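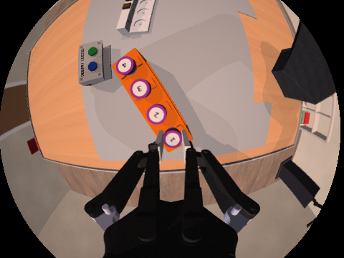 搜索 请输入关键词 全部栏目 搜索

Wutach共享工坊参观记:一条自制机械臂和四个按钮

2月11日下午去了Wutach工坊的开放日。工坊在一座旧纺织厂房的二层,门牌是201室,从院子侧面的铁楼梯上去。正门那天锁着,我绕了一圈才找到入口,后来的人最好直接走侧面。

Wutach是会员制的共享工坊,木工、金工、电子各占一块,中间用货架隔开。开放日没有固定的讲解路线,进门签个字,领一张贴纸,自己转。木工那边在做椅子,带锯一直开着,说话要靠近。我主要想看的是Kenden,一个做了一年多的桌面机械臂项目,由Claremari小组在做。Claremari不是公司,是工坊里几个会员凑起来的兴趣小组,成员白天都有别的工作,周末来这里。

Kenden的工作台在最里面靠窗的位置。一条六轴机械臂固定在厚木板上,关节外壳是3D打印的,灰色和黑色混着用,哪种料有剩就用哪种。减速器是买的成品,电机驱动板自己画过一版,烧了,现在换回了现成的板子。旧板子没有扔,钉在旁边的软木板上,焦的那一角朝外。底座下面垫了两层橡胶,他们说去年12月之前没有垫,手臂一加速,整张台子都跟着晃,旁边焊电路的人有意见。

当天的演示是按按钮。任务很简单:给机械臂一个数字,它要找到标着那个数字的圆形按钮,移动过去,按下,再退回来。按钮一共四个,编号从1到4,排成一列。选这个任务的理由,组里的人讲得很直接:抓东西要考虑的太多,物体会滑,会滚,会变形,按钮起码是固定的。

他们大部分时间不是在真机上做,而是先在仿真里做。工作台边上有一台旧台式机,两块屏幕,一块开着终端,一块开着仿真画面,视角装在夹爪后方,视野是圆的,四角是黑的。仿真里的按钮板是橙色的长条,按钮是米白色的面加一圈紫色。旁边还有一个灰色的控制盒,带一个绿色按钮和一个深蓝色按钮。

我问为什么仿真里要放那么多和任务没关系的东西。回答是桌上只摆一块按钮板的话,训练出来的程序到了真桌子上很容易认错。工坊的桌子从来没有空过,螺丝刀、杯子、别人的半成品,什么都有。所以仿真里也要摆得杂一点,影子也要有。影子这件事他们吃过亏。早期的版本没有阴影,识别程序在真机上把按钮旁边的影子当成了按钮的边缘,夹爪每次都偏向一侧。加了阴影以后偏差小了很多,傍晚阳光斜着照进来时还是会出问题,所以现在下午晚些时候会把窗帘拉上。

另一个花时间的地方是按钮板的朝向。板子不会总是正对着机械臂,斜着放的时候,数字也跟着转,有的看上去几乎是倒的。单独看一个歪着的数字,程序的把握不大。现在的做法是先找出整列按钮,用排列的顺序帮忙判断编号。这个办法要求四个按钮都看得见。夹爪伸到近处以后会挡住一部分视野,所以读编号这一步放在手臂还比较高的时候做,下去之后就不再重新读了。如果有人在这中间挪动了板子,它就会按错。演示的时候确实有个小孩推了一下板子,机械臂按在了两个按钮之间的空处,然后停住,等人按复位。

关于夹爪,我原来以为按按钮会把手指合拢,用指尖去按。Claremari试过两种方式。合拢以后接触面小,容易按在按钮的边上滑开;张开的时候两块指垫正好可以落在按钮两侧,适合对准位置,可是中间是空的,不能往下压。现在的流程是先张开对中,稍微抬起,合拢,再压下去。慢一些,按中的次数多。有一位参观者建议干脆在夹爪中间装一根弹簧顶杆,组里的人说想过,不过以后还打算让它拧旋钮、拨开关,不想为了一个任务改硬件。

指垫也换过好几种材料。最早直接用打印件,太硬,打滑。后来贴过自行车内胎剪下来的橡胶,抓力不错,但是会在浅色按钮上留下黑印。现在用的是硅胶,用打印的模具自己浇,抽真空用的是厨房的真空罐。模具摆在台面上可以随便拿起来看,浇口留得偏小,据说做坏的那几块都是气泡没有排出来。

真机上的按钮板是他们自己做的。面板用的木料是从Dağdelen买的边角料。Dağdelen是离工坊不远的一家木材行,会员常去,按重量卖的那一筐里能翻到不错的东西。按钮是街机用的那种,下面有微动开关,接到一块单片机上,按下去电脑会记录时间和编号。这样成功与否不用人盯着看。面板背面的走线比较乱,有几处用热熔胶固定,组里的人不太愿意把它翻过来给人看,最后还是翻了。

数据方面,墙上贴着一张手写的表。最近一轮在仿真里跑了200次,板子的位置和角度每次随机。结果按失败的类型分了栏:读错编号、对中偏了、压得不够深、撞到旁边的东西。最后一栏里大部分是撞到控制盒。控制盒离按钮板远端很近,板子斜过去的时候,手臂要从它旁边绕。现在的避障做法是给控制盒外面加一层虚拟的余量,余量大了手臂够不到4号,小了又会擦到。这个值还在调,表上能看到涂改过好几次。

真机的测试少得多。每次开机先要回零,再标定相机,顺利的话也要大约60分钟。这段时间里参观者基本没有东西可看,我就去金工区转了一圈,那边在给一台老铣床换皮带,没有对外演示。回来的时候标定刚做完,标定板还架在台上,是打印出来贴在一块玻璃上的。之前贴在纸板上,受潮以后拱起来,标定结果一天一个样,查了很久才查到这里。

演示排了几轮,观众轮流在键盘上输入数字。轮到我的时候我输了2,手臂抬起来停了一会儿,屏幕上画出识别框,然后下去,对中,抬起,合拢,按下,“嗒”的一声,终端里多了一行记录。动作不快,途中有两处明显的停顿。我问停顿是不是在计算,回答是一处在等相机画面稳定,另一处是忘了删的延时。

安全方面比我想象的认真。台子周围拉了一圈带子,急停按钮有两个,一个在台面上,一个拖着长线,由值班的人拿在手里。运动速度限制得很低。带子的高度对小孩来说偏矮,前面说的那次推板子就是从下面伸手进去的。之后值班的人把台子前面的带子又加了一道。

费用问了一下,没有得到完整的数字。组里没有记总账,谁买的谁记。最贵的是减速器,其次是相机。结构件反而便宜,打印的料由工坊按会员价收。他们说如果重新来一遍,会先做仿真再买硬件,当初顺序反了,有两个关节的尺寸定得太早,后来发现手臂折回来的时候会碰到自己的底座,只好在软件里把那一段角度禁掉。

代码放在工坊内部的服务器上,会员可以看,对外还没有公开,主要是说明文档没写。有兴趣的人可以在周末下午过去,不用预约,Kenden的台子有人的时候门口会挂一块绿色的牌子。想动手参与的话需要先入会,上一次电工安全课。下一步要做的是控制盒上的按钮,位置在竖直方向和按钮板不一样,手腕要换一个姿态。仿真场景已经有了,真机的盒子还没有做,外壳的图纸贴在墙上,尺寸是铅笔写的。

几点去之前有用的信息:楼梯比较陡,推婴儿车上不去。室内冷,窗边尤其冷,外套不要存。有热水,没有吃的,院子对面的面包店周日只开到中午。自行车可以停在院子里,靠墙那排是楼下租户的,不要占。工坊里允许拍照,木工区拍人要先问一声。我待到快关门才走,走的时候Claremari的人在收线,手臂已经断电,用一根布带绑在支架上。

相关文章
Wutach工坊木工区:带锯使用登记办法
用真空罐浇硅胶指垫的几次尝试
Dağdelen木材行边角料选购笔记
桌面机械臂标定板为什么不要贴纸板
Kenden项目进度:底座减振

最近更新
共享工坊会员常见问题
老铣床换皮带记录
电工安全课报名说明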